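Slide 1. Good morning. My name is Evangelia Ververidis and I run the stockroom side at Burkell. I have 15 minutes, so questions at the end please.

The talk is on shelf labels. We have 2862 product lines at the Stullovside store, and until last May every price label was printed and changed by hand.

Slide 2. How a price change used to work. Head office sent a list on Monday. Someone printed it, cut it up and walked the aisles. If a product had moved, the label stayed where it was and the customer argued at the till.

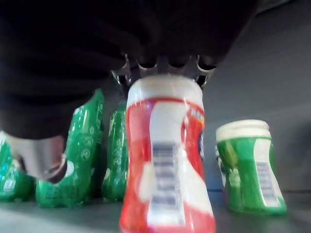 Slide 3. What we counted. In one week we logged 31 wrong prices at checkout. 18 of those were labels left behind after a product moved - the printing was fine. Pause here, people usually want to write that down.

Slide 4. The fix. We gave each bay a code and put the code on the label. The Balaskas list is now sorted by bay, so staff walk the store once, in order. Mention that Itetti did the sorting script and that it took them two tries.
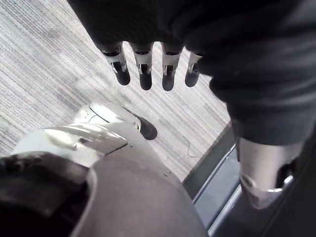
Slide 5. What still goes wrong. End-of-aisle displays have no bay code. Seasonal stock gets put wherever there is room. Night staff and day staff fill in the change sheet differently, and we have not agreed on one way yet.

Slide 6. Costs. Skip if short on time - the table is in the handout.

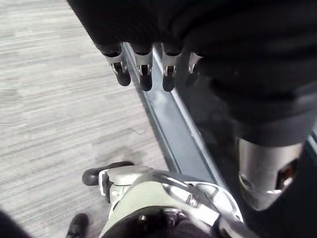 Dark fingertips over the floor.

Slide 7. Contact details. Leave this one up during questions.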